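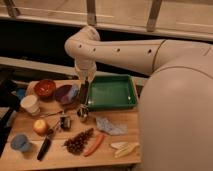
3.2 Everyday tableware and the shared surface

Figure 4. A worktop with a green plastic tray, a reddish-brown bowl, a dark purple plate and a white paper cup.

We were keen to study tables as people leave them, and the small mixed groupings soon became our favourite part of the work. Take the surface in Figure 4. The round bowl is towards the back, the plate lies right next to it at a slight tilt, and the paper cup stands upright in front. Such a modest spread, and yet there is so much in it to talk about!

Colour did far more than we had expected. In the Tarkgate interviews (80 households, visited in April), people named an item by its colour before its use, and they did so with real confidence: "the green one", "the purple one". Kushwaha's earlier coding scheme had no place for this, so we added one, and it quickly became the busiest column in the sheet. Trays were a particular delight. A shallow tray with raised, sloped sides, like the green one in Figure 4, was described by different people as a place to put things down, a thing to carry, and (our favourite) "a little room for the bits". All three answers were kept.

The paper cup raises another question. Throwaway items sit among lasting ones on most of the tables we visited, and Dubey argues that people treat the two quite differently when clearing up. Our notes support him in part. Bowls and plates tended to be moved together, while cups were often left until last, even when they stood nearest to hand. The Clurkura diaries, with 900 entries in total, show the same order, though 11 writers put cups first and were very firm about it.

We return to these 11 in Section 4, where their diaries are read alongside the floor plans of their kitchens.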